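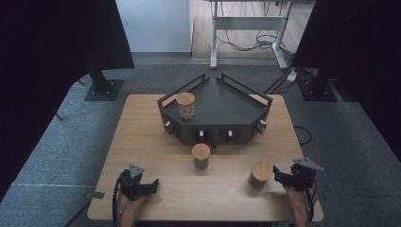 Shirley Fairclough asked after the last session whether the lids on dry-goods jars need to seal at all if the contents are used up within a month. They do when the contents take up moisture from the air, as dried beans, grains and ground coffee all do, and the rate depends more on how often the jar is opened than on how long it stands.

Last updated: November
Filed under: Course materials > Household Storage > Handouts

Unit 6. Jars on a working surface

6.1 Clear and tinted glass
Clear glass shows the fill level and the contents without lifting the lid. In the photo, the jar on the station holds light beige granular contents that can be seen from the front; the amber-brown jar on the tabletop is mostly opaque and gives far less away. Tinted glass reduces light exposure and suits oils, spices and some teas. For beans and rice kept in a closed cabinet the tint makes little difference. Label tinted jars on the body. Lids get swapped.

6.2 Wooden lids
A round wooden lid looks the same whether or not it has a gasket. Check the underside. A plain plug lid keeps out dust only. A lid with a silicone ring slows moisture exchange, provided the ring sits flat and the rim is clean. Wood swells across the grain, so a lid washed in the sink may bind in the neck the next morning. Wipe with a damp cloth and air-dry on edge.

6.3 Raised stations
A raised station separates the jar in use from the jars waiting. Rails along the rear edges give a stop to push against. Place the jar by its base — never slide it by the lid, which can lift out under a side load. Keep the front edge clear for the hand.

6.4 Fill weights for the exercise
Small jar: 400 g dried beans. Large jar: 700 g. Leave headroom below the lid so that the plug does not press on the contents. Weigh the jar empty first and write the tare on the sheet.

6.5 Exercise
Work in pairs. Move each jar from the table to the station and back, lid on, then repeat with the lid off. Allow 60 minutes including the weighing. Note any lid that turns or rises during the move. The Frerichs sheet has columns for both runs; the older Gorkport sheet has only one and should not be used.

Completed sheets go to Heike Mühlbauer. Reading for Unit 7: Ruppert, sections 2 and 3 — section 4 is optional.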